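DECLUTTERING TALK - Trolosside library, evening session
speaker notes, V. Ivanov

Hello, thanks for coming out in the cold. Toilets through the back, tea urn after. Phones off pls.

Start with the house on Eltness Road. My aunt's place. 27 years in the one house, never threw out a margarine tub. Me and my cousin had until the end of June to clear it. Don't tell the whole story, goes too long. Just the tubs, and the cheque books (54 of them, all stubs filled in, lovely handwriting).

Point: clearing somebody else's house teaches you what your own looks like.

Slide - "Where do you start?"
Hands up who starts with photos. Wait. Wrong!! Never photos. You'll be on the floor with a cuppa at 4 pm and one album done.
Start with the boring stuff. Kitchen. Linen. Under the sink.
One surface at a time. Table, bench, whatever you've got at a decent height. Backs matter, half this room has a crook back, me included.

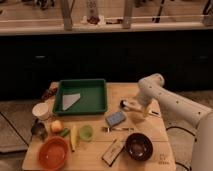
Tea towels, then. Everyone has too many. My rule is a fortnight's worth and the rest go to rags or the animal shelter, ring first, they don't always want them. Stained is fine for rags. Holes fine. Mouldy goes in the bin, don't be a hero.
Mugs - one per person plus visitors. Argue about this in the break if you like.
Plastic containers: match lid to base, no partner, out it goes. No "might turn up". It won't turn up.

Slide - the three o'clock slump
Decision tiredness is real. Two hours max then stop. Eat somthing. I did six hours straight at Eltness Road and gave away the good secateurs. Still cross.
Set the kitchen timer. When it rings you're done, even if the pile's half sorted. Chuck a sheet over it.

Slide - money
Skip hire. I paid Kikden for a mid-size, filled it in a morning, had to get a second. Get the bigger one first. Ask what they won't take - paint, batteries, tyres, mattreses.
Total for the whole house came to just under 3,000 with the skips, the trailer and the carpet bloke. Got some back on the sideboard. Not much. Brown furniture is worth nothing now, sorry, I know people hate hearing it.
Op shops: washed, working, nothing broken. It costs them to dump your rubbish.

Slide - the "maybe" box
One box. ONE. Tape it, write the month on it, put it in the shed. Not opened in a year, goes out unopened.
(Ionescu method people do three boxes. Too many imo. Don't get into it unless asked.)

Slide - sentimental stuff, last of all
Keep the thing you'd use. I kept her colander. Use it every week. 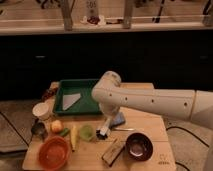
Mimoza Vukadinović: I'd push back on the maybe box, because mine went out to the shed unopened and Dad's discharge papers were in it, so now I go through every envelope before the tape goes on.

Fair. Add that in - paperwork never goes in the maybe box. Wills, titles, service records, birth certs, all in one folder, inside the house, tell someone where it is. Thank Mimoza by name if she's there.

Slide - if you're doing it with family
- coloured stickers, one colour each, before anybody lifts a thing
- no sticker, no claim
- two people want it: toss a coin, no speeches
- the one who lives closest does the most work, so say thank you. Bring lunch.

Questions, 15 min. Someone will ask re: books. Answer is the library does NOT want them, check with the desk first. Someone will ask about the piano. I don't know about the piano.

Handouts on the chair by the door, 57 printed, one each, take a second for a neighbour if there's any over. Stack your chairs on the way out.

Recent talks
Pruning Stone Fruit in Winter
Reading Your Power Bill
Family Trees: Getting Past the Ship's List
Sourdough for the Impatient
Downsizing with a Dog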